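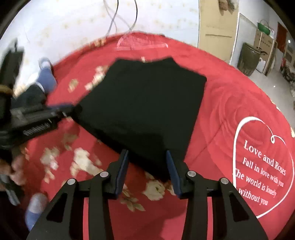 Hudow Lane Assist Kit for Older Cars

Price: $1,309, fitting extra
Warranty: 3 years on the camera, none on the wiring
Sold by: Skuvville Auto Parts

We stock this kit after a fair amount of arguing among ourselves. Hudow calls it "hands-free ready" on the carton. Ignore that. It is a windshield camera, a small control box and a motor that nudges the steering column, and your hands stay on the wheel the whole time you are moving.

What it does reasonably well is hold a lane on a dry highway with fresh paint. It wakes up at 51 mph and goes back to sleep below that, so it is no use at all in town. On our usual test loop out past Orkau it kept to the middle of the lane until we reached the old concrete section, where the lines are worn, and there it beeped and gave up.
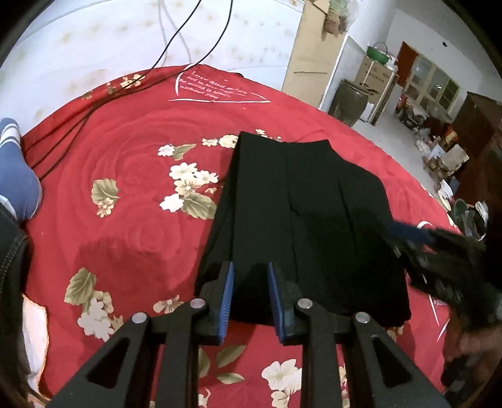 It gave up again in low sun at 5 p.m. – the maker says a software update in February will help with glare. We have heard that before and will believe it when we drive it.

Fitting

The box needs a car with electric power steering. If yours is hydraulic, stop reading and save your money. Our shop charges $200 to fit and align the camera. Home fitting is allowed, but the alignment sheet is badly translated and skips the part where you level the car.

Compared with the Miyazaki kit

The Miyazaki has the better screen and a louder warning. It also drifts toward trucks, which we did not enjoy. If you only want a warning beep, a cheaper unit will do the job.

Returns accepted on unopened kits only.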